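What is a hallmark?
Written by Ksawery Duda for the Dredcombe young readers' pages

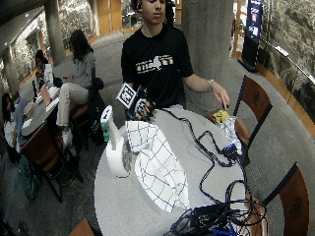
If you look inside a gold ring or on the back of a silver spoon, you may find a row of tiny stamps. They are called hallmarks. They are so small that most people need a magnifying glass to read them.

Why do people stamp silver and gold?
Pure gold and pure silver are soft. A ring made of pure gold would bend and scratch easily, so jewellers melt the gold with other metals, such as copper, to make it harder. A mixture of metals is called an alloy.

Alloys cause a problem for shoppers. A ring with a lot of gold in it and a ring with only a little can look nearly the same. Long ago, some sellers cheated by mixing in too much cheap metal. Testing and stamping the metal was a way to stop them.

What do the numbers mean?
Many hallmarks include a number that tells you how many parts in every thousand are the precious metal. Sterling silver is marked 925. If you could split a sterling silver spoon into 1,000 equal parts by weight, 925 would be silver and the rest would be other metals, usually copper.

Gold works the same way. Gold marked 750 is also called 18 carat, and gold marked 375 is called 9 carat. Pure gold is 24 carat. The bigger the number, the more gold there is.

Who does the testing?
In the United Kingdom the work is done at an assay office. "Assay" is an old word for a test. One way of testing is to scrape off a very small amount of metal and find out what is in it. Another is to point X-rays at the piece – this leaves no scratch at all.

What other marks are there?
The maker has a mark too, usually initials inside a shape. Another mark shows which assay office tested the piece. The Birmingham office uses an anchor and the London office uses a leopard's head. There may also be a letter that stands for the year.

Is it real if there is no stamp?
It might be. Very light pieces do not need a hallmark by law, and on old rings the marks can wear away. Some things are only plated, meaning that a thin layer of silver or gold covers a cheaper metal. The letters EPNS on a fork mean it is silver plated.

Try it yourself
Ask a grown-up if you can look at a piece of jewellery or an old spoon. Use a magnifying glass and a good light. Draw each mark you find, then look it up in a library book about hallmarks.

Words to know
Alloy – a mixture of metals
Assay – a test to find out what a metal is made of
Carat – a measure of how pure gold is
Plated – covered with a thin layer of another metal

Page last checked: May 31, 2022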